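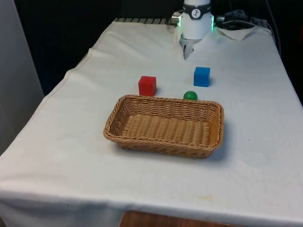 When we moved into the house on Soliman Street I was determined to do the tablecloths properly. My grandmother ironed hers the night before every big meal and then laid them over the backs of two chairs so they wouldn't crease, and if you walked past too fast and brushed one you heard about it. I have her ironing board. I have her spray bottle too, the old kind with the squeaky trigger. What I don't seem to have is her patience, and after a good many years of trying I think I've made my peace with that.

It was the big January dinner that did it. We had 12 people coming, which for our dining room means the kitchen table pushed up against the good one, and the two of them are not the same height (there's a little step in the middle where gravy boats go to die). I had a long white cloth I'd bought at Hadar, the linen shop by the train station that always smells like cedar, and I had paid 53 dollars for it on sale and felt very grown up carrying it home. I washed it and hung it over the shower rail, and then the pie crust went wrong and the potatoes needed me and suddenly it was five o'clock and the cloth was still as rumpled as an unmade bed.

So on it went! I smoothed it with my hands, the way you smooth a child's hair before a photograph, and put the candles over the worst parts. Then everybody came in with cold cheeks and wet boots and sat down and ate, and my brother-in-law told the long version of the story about the canoe. At the end of the night there was beet juice at one end and candle wax at the other, and I remember standing there with a stack of plates thinking how much I liked the look of it.

I've been more relaxed ever since. I still use a cloth most evenings, even when it's only the 2 of us and soup, because I like how quiet it makes a table. Spoons don't clatter. You set a glass down and it just sits there. I own five now, which my husband says is four too many, and I keep them rolled on cardboard tubes in the hall closet. Rolling helps a lot with the fold lines, if you care about those.

For anyone who wants the practical part, I wash mine warm and take them out while they're still damp, then give each one a good hard shake out on the porch. Beet and berry stains get cold water right away and then a paste of plain dish soap, left overnight. Wax I scrape off with the back of a butter knife once it's gone hard, and whatever is left comes up with brown paper and a warm iron, so yes, the iron does still come out now and then.

A reader wrote to ask about the cloth with the blue border that I mentioned back in the fall. I got it from Nisurholm, a tiny mail order place that sends you fabric swatches in a paper envelope, and I'm sorry to say they've stopped making that one. They do have a green border now. I've asked for the swatch, and I'll let you know how it looks in daylight when it gets here.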